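Week 5 Handout: Locks, Lifts and the Business of Getting a Boat Uphill

Introduction to Waterway Engineering

Welcome back, everybody. Last time we got as far as dredging and ran out of time in the middle of my favorite story, so I'll pick that up in class. These notes are for the locks lecture, and they're a bit longer than usual (sorry!) because half of you asked me to write down more of what I say out loud.
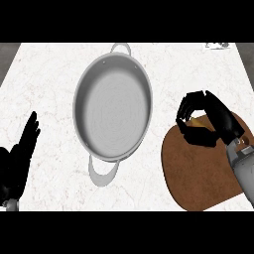

So, locks. A river is a slope with water running down it, and a boat wants to float on something level. If you dam the river in a few places you get a staircase of long, flat pools, and then you need some way of moving boats from one step to the next. A lock is a box with a door at each end. The boat goes in, you shut the door behind it, you let water in or out until the level matches the pool ahead, and you open the other door. That's the whole idea, and it has stayed pretty much the same for centuries. Everything else in this lecture is about how big the box is, what kind of doors it has, and where the water comes from.

Words you'll need

Chamber – the box itself. Length and width decide what can use your waterway. People will quote you the depth of a canal all day long, but it's often the chamber that rules out a vessel.

Lift – the difference between the upper and lower water levels. We'll use feet in this course. I know, I know.

Sill – the ledge under the gates that they close against. The upper sill sticks out into the chamber on a lot of locks, and a boat that drifts back over it while the chamber is emptying can hang up by the stern. It's one of the nastiest accidents you can have in a small lock, and we'll spend time on it.

Miter gates – two leaves that meet in a shallow V pointing upstream. The water pushes them shut, so the higher the level behind them, the tighter they seal. It's a lovely design and you'll see it everywhere.

Culvert – a tunnel in the wall or floor that carries water into or out of the chamber. Small old locks often skip culverts and just use openings in the gates.

Pound – the stretch of level water between two locks. Some books say reach or pool. I'll probably use all three without noticing.

Filling the chamber

Students always want to know why we don't just fill the thing faster. You could! Water is perfectly happy to come in fast. The trouble is what it does to the boat. A quick rush from one end makes a slope on the surface and a current underneath, and the boat surges forward and back on its lines. A heavy barge doing that will snap a rope, and a rope under tension is a terrible thing to be standing near.

So the designer's job is to spread the water out. On a low lift you can get away with filling through the gates. As the lift goes up you want long culverts with plenty of small ports along the chamber, so the water comes up evenly under the whole hull. You also open the valves slowly at first, when the difference in level is greatest and the flow is strongest.

Let's do the numbers for our practice lock at Nakpan, which we'll be using for the rest of the term. The lift is 16 feet. Say the chamber is 100 feet long and 29 feet wide (I've rounded the length to save us all some grief). The volume for one filling is length times width times lift:

100 x 29 x 16 = 46,400 cubic feet

Every time a boat goes up or down, that much water leaves the upper pound and ends up in the lower one. Notice that the size of the boat isn't in there anywhere. This bothers people every single year. The boat pushes some water out of the chamber on its way in and lets the same amount back in on its way out, so when you add it all up for a full uphill or downhill trip, what you draw through the valves is still set by the chamber and the lift. Try it with a sketch if you don't believe me – it took me an embarrassing number of sketches the first time.

Where does the water come from?

On a big river you hardly care. On a summit canal, which climbs over a hill and down the other side, you care more than anything else. Each boat that crosses the top takes a chamber of water down one side and another down the other. In a dry summer the summit pound drops, and then somebody has to decide whether to restrict traffic or start pumping.

You've got a few ways to save water:

Side ponds. You drain the top part of the chamber into a basin next to the lock and use it again on the next filling. It works well, takes up land, and adds time to each passage.

Sharing. You wait until there's a boat going the other way, or put several small boats through together. It costs nothing to build and it makes skippers grumpy.

Back pumping. You lift the water up again with pumps. Easy to understand, expensive to run.

Shorter chambers. Some locks have an extra pair of gates partway along, so a small boat only uses part of the box.

The Skurnamau flight is our example for this one. It has five locks in a row with very short pounds between them, and the handout map shows you how tight it is. The original builders left almost no room to store water between steps. If you empty a full lock into a short pound, the level jumps and spills over the weir, and if you fill from that pound, it can drop so low that the next boat sits on the mud. We'll work through a sequence for getting two boats up and one boat down without doing either. Bring a pencil with an eraser. You'll want the eraser.

When the lift gets too big

There comes a point where one tall lock or a long flight stops making sense, and you start to think about boat lifts and inclined planes. A boat lift carries the vessel in a tank of water. If you have two tanks that balance each other, the energy you need is surprisingly small, as a tank with a boat in it weighs the same as a tank without one, so long as the water level is the same in both. (Same reason as before. The boat moves its own weight of water out of the way.)

The drawback is that you now own a large machine with cables or rams or gears, and large machines like to be looked after. A lock is mostly a hole with walls. I've got a soft spot for lifts all the same, and you're welcome to argue with me about it.

Compare the two proposals for Darnadia in your packet. One is a staircase of locks and the other is a single vertical lift. Look at passage time, water use, and what happens to traffic if one part breaks. Don't start with cost. You'll get attached to a number and stop reading.

Gates in winter

A few notes on ice, which I'll only touch on in class. Floating ice gets pushed into the gate recesses, and then the leaves can't swing all the way back. Crews use bubblers to bring up slightly warmer water from below, or steam, or long poles and bad language. Many waterways simply close in January and do their repairs then, with the chambers pumped dry. If you ever get the chance to walk along the floor of a drained lock, go! You get a whole new feeling for the size of the gates, and you can see the wear on the sill.

Problems for next time

Problem 1. The lock at Momton has a lift of 19 feet, and the same length and width as Nakpan. Work out the volume for one filling. Then find how much you'd save if a side pond could recover a third of it.

Problem 2. Explain in your own words, with one sketch, why miter gates can't be opened while there's a difference in level. Half a page is plenty.

Problem 3. A skipper enters an empty chamber at Nakpan heading uphill and ties up with tight lines fore and aft. What goes wrong, and when? Now answer the same question for a boat going down.

Problem 4. Read the Skurnamau section again and write out a working order for one boat going up and one coming down, starting with every chamber empty. There's more than one right answer, so please don't panic if yours doesn't match your neighbor's.

Reading: the chapter on culverts and valves in the course text, up to the part on cavitation. You can skip the long table at the end. We'll start next time with weirs, so it'd help a lot if you looked over your notes on flow through an opening before you come in.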